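## Cube stacking by leader arm: how many demos before you quit?

**plodwood**

Okay so I've been teaching my little desktop arm to stack cubes by teleop. I move the leader arm, the follower copies, the logger saves everything. I did this most evenings in July and I'm wondering when to stop recording and start training. Somebody on the Prosgate board told me 1,000 demos minimum, which made me want to lie down.

Starting layout, before I pick anything up:
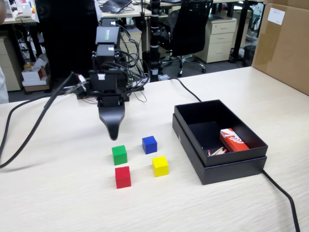

### Re: how many demos

**womier_fan**

1,000 is nuts for four cubes and one table. I'd go way lower and spend the time making the demos cleaner. Do you pause over the cube before you close the fingers? I used to hover forever while I made up my mind and the policy learned to hover too, for ages, like it was thinking about lunch.

**esteban**

Gonna disagree. Clean is nice but variety matters more. If the cubes always start in that same tidy square you're going to get an arm that can do that square and nothing else. Scoot them around! Turn a few of them! I'd take 2,000 sloppy ones with the cubes all over the place over a small perfect set.

**plodwood**

I do pause, yeah, guilty. Mostly on the second pick, because I'm trying to line up with whatever I already stacked and my depth perception through the camera feed is terrible. Green on red I can do pretty well now. It's getting the next cube that eats my time.

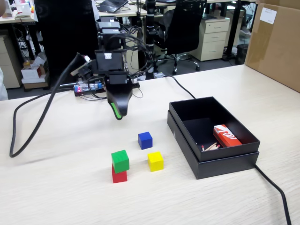 I've been putting the whole task in one long recording, so if I fumble the third cube I throw the entire thing out. Do you guys split them up? I was thinking one episode per pick and place, but then I don't know how it learns what comes next.

**womier_fan**

Keep it as one episode but don't toss the fumbles if you recover! Drop it, go back, grab it again, finish. Those are gold. Mine never learned to retry until I left some of those in.

**esteban**

Agree on that one at least. Also are you looking at the table or at the wrist view while you drive? If you're watching the real table you're using info the policy doesn't get.

**plodwood**

Bit of both, I cheat. The wrist view is great up close, I can see all four colors and the right fingertip pad, but yellow likes to hide behind the gripper.

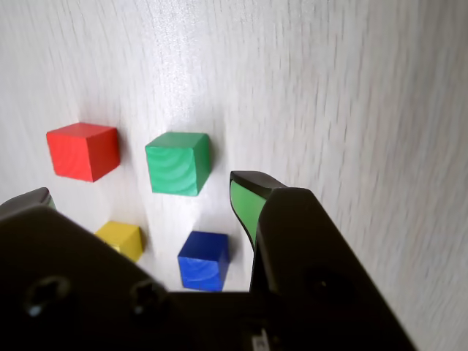 I'll try a whole night on camera feeds only and see how bad it gets. My guess is it takes me 3 times as long per stack. And fine, esteban, I'll mess up the layout between takes.

**womier_fan**

Move them a little, not a lot. If you change everything at once you won't know what broke it.

**esteban**

Or move them a lot and find out early lol

**plodwood**

You two are no help. Starting with a little. Will post the loss curves if they aren't embarrassing.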